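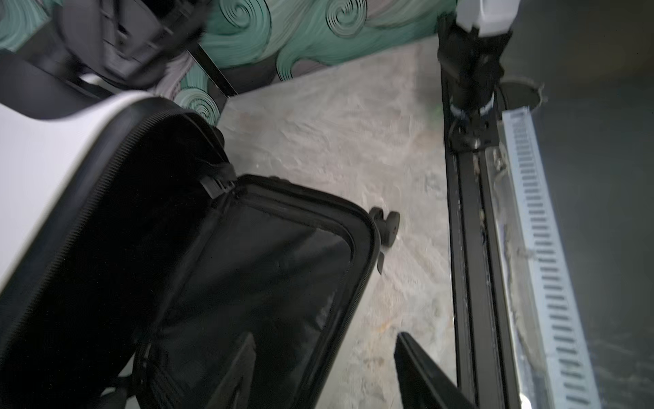

Drostham Travel Club, October meeting. Bevan Partington took the chair at 6 and the minutes of the last meeting were accepted with no changes. First item was the loan luggage. Members agreed that cases should come back empty, with the inside pockets checked. The white hard-shell with the black lining was discussed - it has two zipper pulls, one up on the rim and one on the lining, and borrowers should be shown both before they take it home. The loan fee stays at $16.

Packing morning. This will be held on Saturday in the side room at Lurkus Hall. Bring what you plan to take on the Brekance trip, plus a bathroom scale if you have one. The coach company has asked for one case per person, and the small hold on the second coach fills up fast. 47 people have signed up so far.

Repairs. McPhee's can replace spinner wheels but want the case left with them for two weeks. Agreed to send the blue one only. Bevan to drop it off.

Other business. The door code has changed - ask Bevan. The name tag order was put off until next time.

Meeting closed at 7:15.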